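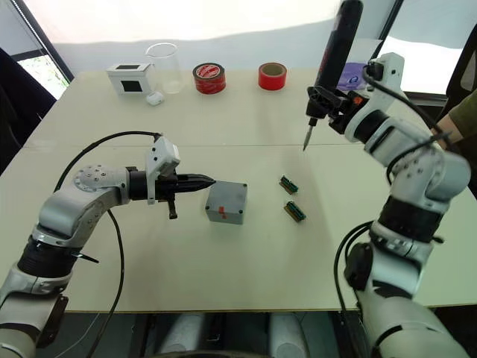 I have been putting little circuits into little boxes since February and I still get a thrill every time a lid goes on and sits flat. There's something about a finished enclosure! A bare board on the bench always looks like homework to me, and the same board inside a plain gray box looks like a thing you could hand to somebody.

So this post is all about the boxes. If you came for the soil moisture code, it's in the older posts and it hasn't changed, apart from the bit where I spelled Folldale wrong in the startup message (thank you to everyone who wrote in).

Quick background for new readers. The Folldale project is my attempt to put a sensor in every raised bed at our community garden, starting with the two beds nearest the tap. Each one needs a small board for the readings and another for the radio, both with ordinary pin headers, and both have to live outdoors through whatever the weather throws at them. My first go was a margarine tub. It lasted until the first proper rain, and I would like to say I learned from it, but my second go was a slightly better margarine tub.

Then Malachy Kinsella from the garden put me onto junction boxes, the square gray plastic kind that electricians use by the dozen, and I have been a complete convert ever since. They're cheap, they come in sensible sizes, and they don't look like much, so people leave them alone. The ones I order are from Phelan, my local electrical counter, where they will happily sell you a single one and then ask what on earth it's for.
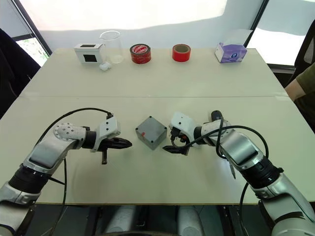 Four screws, one in each corner, and that's the whole lid. I love this. I've had fancier cases with clips and sliding bits and a hinge that looked wonderful in the catalogue, and every one of them has snapped on me in cold weather. With screws you always know where you are.

A few things I've picked up along the way, in no particular order:

Try the boards in the box before you solder anything to anything. Header pins add more height than you'd think, and I once built a very tidy stack that wouldn't let the lid close by the thickness of a coin.

Mark your boxes. I use a bit of coloured tape, and it's the best habit I have. Once the lid is on, a square box looks the same from every side, and you will put the cable hole facing up into the rain if you don't have something to tell you which way round it goes. Ask me how I know!

Work on a big, pale surface if you can get one. Those screws are tiny and dark and they roll. On my old workbench I lost so many that I started buying spares in bags of 300, and I'm now most of the way through a bag.

Start all four screws by a couple of turns before you tighten any of them, then go corner to opposite corner, the way you'd do up a car wheel. If you drive one right home first, the lid tips and the gasket bunches up on the far side.
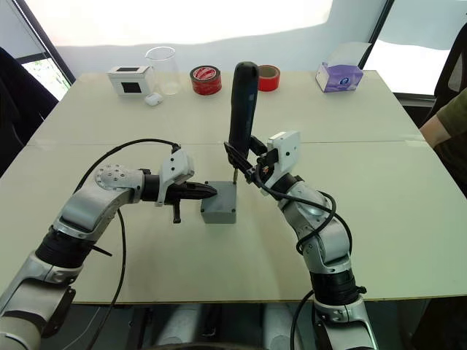
On screwdrivers, I was a hand-driver purist for years and I've come around. A small cordless one is a joy on this kind of job, provided you keep it on the gentlest setting and hold it dead upright over the screw. Lean it even a little and it chews the head. I bought a Kondura and have been very pleased with it, and a friend swears by her Truvitz, so I suspect any small one will do. I still finish the last quarter turn by hand - plastic threads strip so easily, and my fingers know when to stop better than a motor does.

The other question I get a lot is whether to fix the boards down inside. Yes, please do! I use little nylon standoffs, and foam tape where there's no room for those. Loose boards slide around every time you pick the box up, and header pins will find each other.

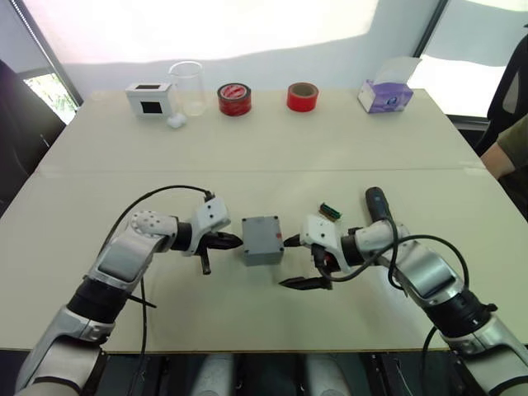
Next up is the cable entry, which I've been putting off. I want a proper gland on each box in place of my current blob of sealant, and that means drilling, and I have a nervous history with drills and brittle plastic. A step bit at low speed seems to be the favourite method on the forums. If you've done it on a box this small without cracking the side, I'd love to hear which bit you used and whether you clamped it or just held on and hoped.

I'm also wondering about paint. Gray is fine, but I keep picturing a nice dark green down among the kale.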